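Caderno da oficina, setembro

Salix, a carrinha do Rigoberto Sotelo. Entrou com queixa de ralenti irregular a frio e cheiro a gasolina no arranque. O conta-quilómetros parcial marca 2954 desde a última revisão, feita na Fondatcombe. Na folha deles só consta óleo e filtro, nada de velas.

Tirei as velas. A do cilindro 2 está preta, as outras têm cor normal. Troquei a bobina do 2 com a do 3 e a falha ficou no 2, portanto não é bobina. Compressão igual nos quatro, dentro do que o manual pede. Fica o injetor. A resistência do injetor do 2 está igual à dos vizinhos, mas com a rampa em pressão vê-se uma gota a formar-se na ponta ao fim de uns minutos.

Pedido injetor à Tamayo, referência terminada em 53. Dizem seis dias. Perguntei pelo jogo de vedantes, vem à parte e é preciso confirmar a medida do de cima. Não montar os velhos outra vez, um deles já estava rachado quando o tirei.

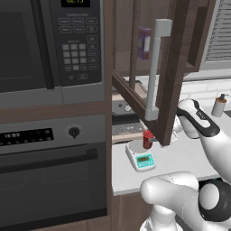
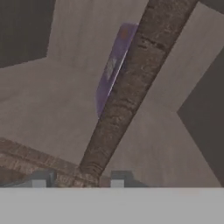
Imagens de simulação, duas vistas do mesmo sítio.

Resto da tarde na Virnutska. O ruído na frente direita é do apoio do amortecedor, não do rolamento. Rodei a mola à mão com o carro no elevador e sente-se o salto. O rolamento da roda está sem folga e roda calado. O dono quer só o lado direito; anotei na folha que recomendámos os dois.

Parafusos do apoio: um saiu com a rosca comida. Passei o macho no furo e ficou bom, mas o parafuso tem de ser novo. Há na gaveta de baixo, os de cabeça flangeada.

Por fazer:
Confirmar com a Tamayo a medida do vedante.
Limpar a admissão da Salix enquanto a rampa está fora.
Alinhamento da Virnutska depois de montar o apoio.
A chave dinamométrica pequena dispara cedo, comparar com a outra antes de apertar a rampa.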